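Onthorpe ball swap is back, and we need your fuzzy ones

2026-04-06

The spring tennis ball swap at the Onthorpe courts opened this morning, and I got there early enough to help Florian Texier drag the bins out of the shed. Last year we took in 1412 balls over the whole season, which sounds like plenty until you see how fast the kids' clinic goes through them. Florian wants another 800 by August.

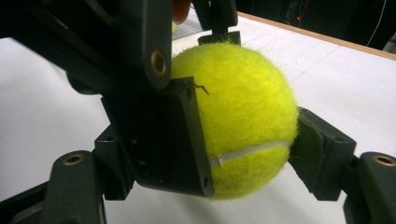

Sorting is the slow part, and I'm kind of hooked on it. We go by felt first and bounce second, so everything gets a look and then a squeeze. A bright yellow-green ball with loose fuzz standing up around the outline and a clear pale seam goes to the felt-first pile, even with a stray dark hair stuck on it — hairs pick right off. Bald ones go in the bin by the gate, and Ariel Soriano takes those for the dog park over on Renaud Street (the dogs have never complained about the bounce!).

If you want to drop some off, the shed is open until 5 every afternoon while the swap is on. Loose balls are fine, and so are old cans, but please leave the lids at home — we had a whole trash bag of lids last year. Bring 11 used balls and you can take home a can from the Brovix shelf while they last. Kids' foam balls go in the blue crate, and Ariel has the sign-up sheet if you'd like to come sort with us.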